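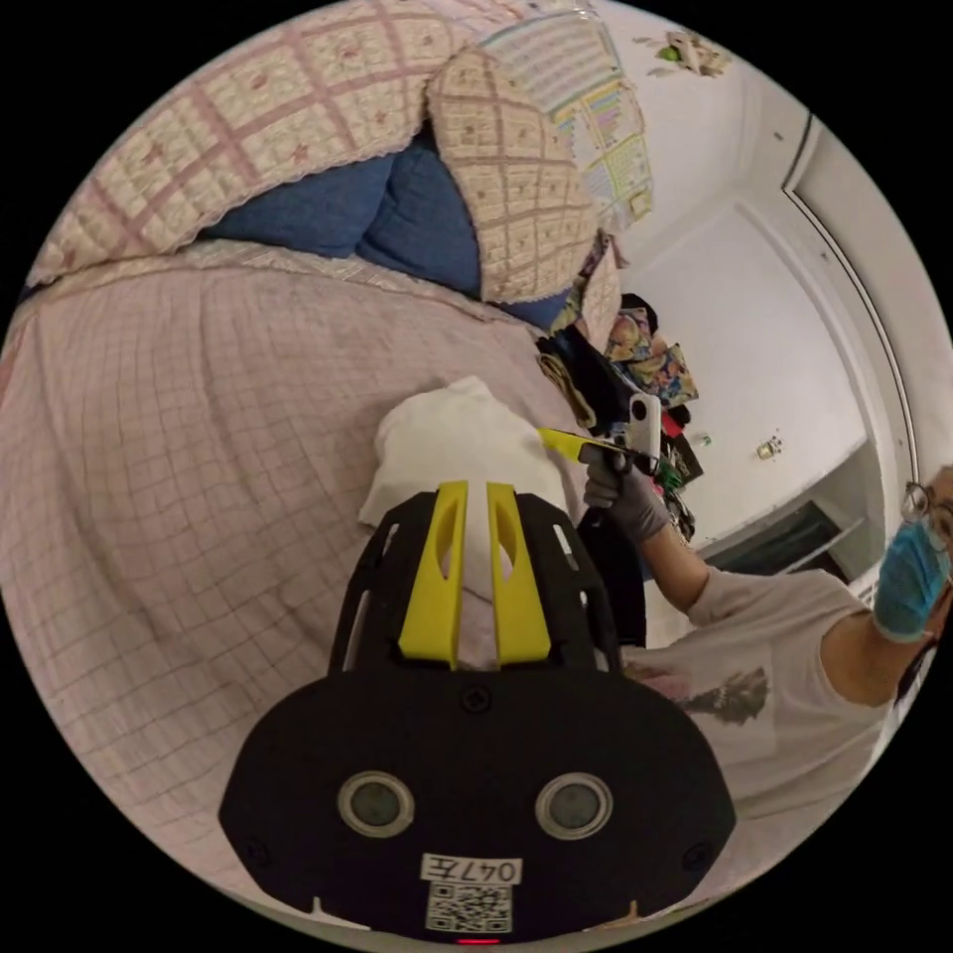
A crumpled white cloth between the yellow fingers of a hand-held gripper, over a checkered bedsheet.

Bedrooms are harder than warehouses. A carton has six faces and a known weight; a cloth has no fixed shape, and a controller that plans from geometry has little to plan with. Terley, a home-automation developer, has spent the year on this problem with 153 household tasks, most of them learned from people working with hand-held grippers.

The results are uneven. In the September trials its arm, Tak, picked up a single cloth in 76 percent of attempts. Folding was slower and failed more often. Yu-na Han, who runs the trials, puts most failures down to the first grasp - too little fabric, or two layers taken as one. 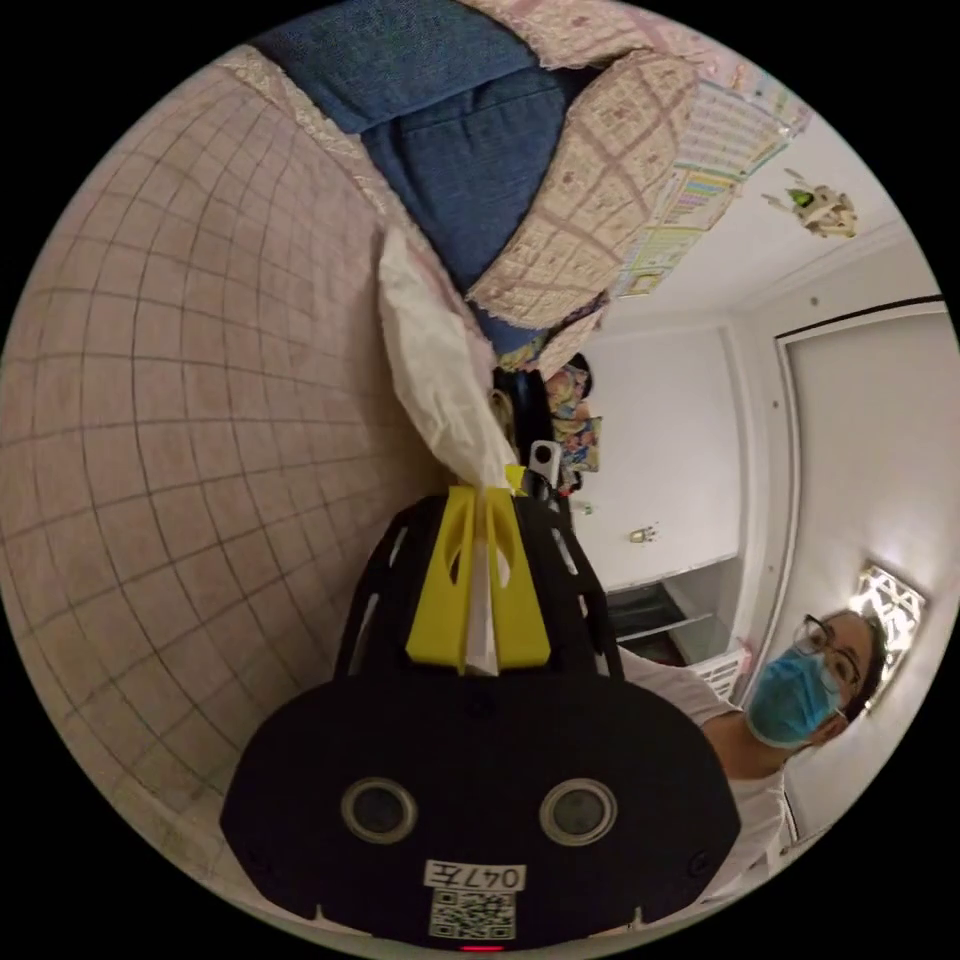
The twisted end of a white plastic bag held in the gripper.

Thin plastic raises other problems. It is translucent in places and reflects light, so depth readings drop out, and it weighs too little to register at the wrist. Terley logged 3230 bag grasps before Tak could lift one by its neck with any regularity.

Tying the bag is still done by hand. Han expects tidying a bed to come first, at a speed few owners would put up with.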